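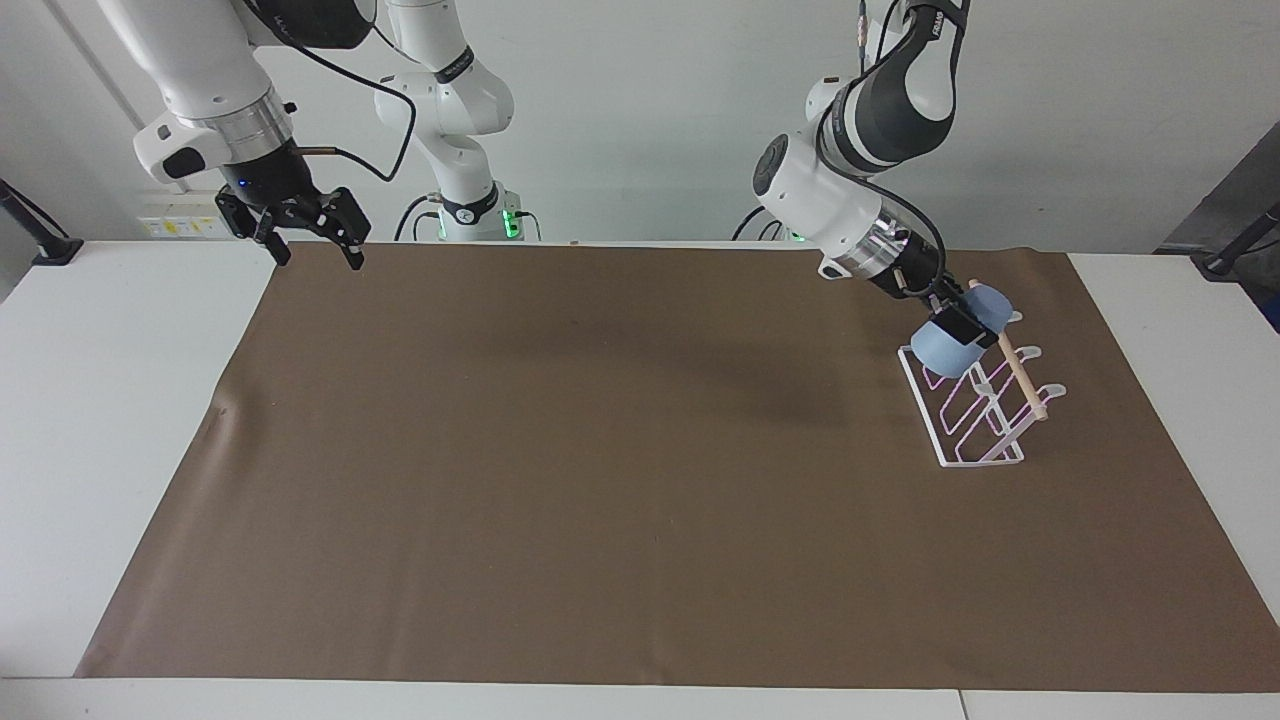

Two robot arms over a table covered with brown paper

Lists > Fellows Program > Archive > Thread

Previous Next By date By thread Search

Subject: Re: Host office placements for the policy fellowship
Date: May 19, 2018

On the host offices, a previous message said:

> Can somebody confirm how many fellows we are placing this
> cycle, and whether the Panasiuk Center is still taking two?
> The draft brochure says the fellowship is for people who have
> held a cabinet-level post in state government, but the web
> page says "senior public service." Those are different pools.
> I would also like to know if the transportation track is
> staying or being folded into labor.

Taking these in order.

We are placing 5 fellows. The Panasiuk Center is taking two, as before. The Ralell Institute is taking two and the Skatano office is taking one. Cluner has asked to sit out this cycle while it moves buildings, and would like to be on the list again next year.

The web page is right and the brochure is wrong. The rule has been "senior public service" ever since we opened the program to deputy secretaries and agency heads. The brochure text was copied from an old version. I have sent a correction to the printer, but if you have the PDF on your own site please take it down until the new one is posted.

The transportation track stays. There was talk of combining it with labor, mostly to save on the spring conference, but the two host offices that work on freight and transit objected and I think they were right. Fellows on that track will still write one paper on infrastructure funding and give one public talk.

A few other items:

Biographies. We need a final version from each fellow by the first week of August. Please keep them under one page. Put the current title first, then government service, then boards and degrees. Last year one ran to 4 pages and had to be cut the night before it went up.

Mailing. The announcement goes to 877 addresses. If your office has changed its contact person, tell me off list.

Titles. Former secretaries may be called "Secretary" in the text after the first mention. Host offices have been doing this differently – please use the same form everywhere.

Stipends are unchanged. Travel is still paid by the host office and has to be approved before booking.

I don't have an answer yet on parking at Skatano. I'll post it to the list when I do.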